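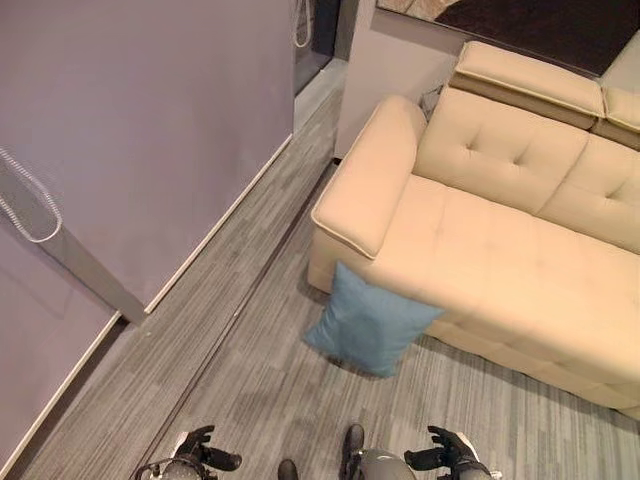
Minutes of the open day preparation and review meeting
Date: Apr 23, 2020
Place: Bondanden, demonstration hall, upper meeting room
Chair: Dwayne Iwasaki
Minutes: Tobias Esposito
Present: the chair, the minute taker, two persons from Garrido, three persons from the workshop
Excused: the representative of Clernano

1. Opening and last minutes
The chair opened the meeting at 14.00. The minutes of the last meeting were accepted with one correction: the rent for the hall is 2498 for the whole period and not for each month.

2. Report from the demonstration
The demonstration of the Dososard robot for household work was held in the living room area of the hall. The task was to pick up a pillow from the floor and put it on the sofa. The visitors were invited in groups and each group stayed for two rounds of the task.

Mr Iwasaki reported that the interest was good. We had sent 100 invitations and 40 persons registered before the closing date. The visitors asked mostly about the price, about the noise and about what the robot does when a person walks in its way. The first group had to wait, as the introduction talk took longer than planned.

One person from Garrido said that the talk used too many technical words. She proposed to start with the task and to give the explanation after it. The meeting agreed.

3. Grasping of soft things
The workshop explained that a pillow is more difficult than a box - it changes its form when the fingers close, and the robot must then decide again where to hold. In the morning round the pillow was dropped two times before it came on the seat. In the afternoon the closing speed was made lower and the task was finished without a drop. It was discussed if visitors find the lower speed boring. The opinions were different and no decision was taken.

Mr Esposito asked that the settings of each round are written down in the log on the same day. This was not done for the morning round.

4. Floor and furniture
The robot drove well on the carpet tiles. The workshop wishes to test more at the place where the carpet ends and the smooth floor begins, with slow driving and with the arms in the low position. Garrido will lend a second chair with a fabric cover for this test. The sofa stays where it is until the June open day.

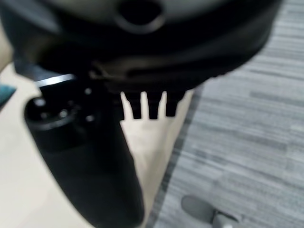

Question from Garrido: Can visitors control the arms themselves at the June open day?
Reply from the workshop: Only with a member of the team next to them, and only at the lowest speed setting.

5. Costs
An amount of 600 was approved for printed signs, floor tape and drinks. Clernano has offered to print the signs, but the offer is not yet received in writing. Mr Iwasaki will call them.

6. Tasks until the next meeting
D. Iwasaki: call Clernano, confirm the hall for June.
T. Esposito: new text for the introduction, maximum five minutes, and a form for the log.
Workshop: test at the carpet edge, report on the closing speed.
Garrido: delivery of the chair, list of visitor questions in a clean version.

7. Other matters
The door to the meeting room does not close well and the talk could be heard during the demonstration. The owner of the building is informed.

The meeting was closed at 15.35. The date of the next meeting will be sent by e-mail.

Minutes written by Tobias Esposito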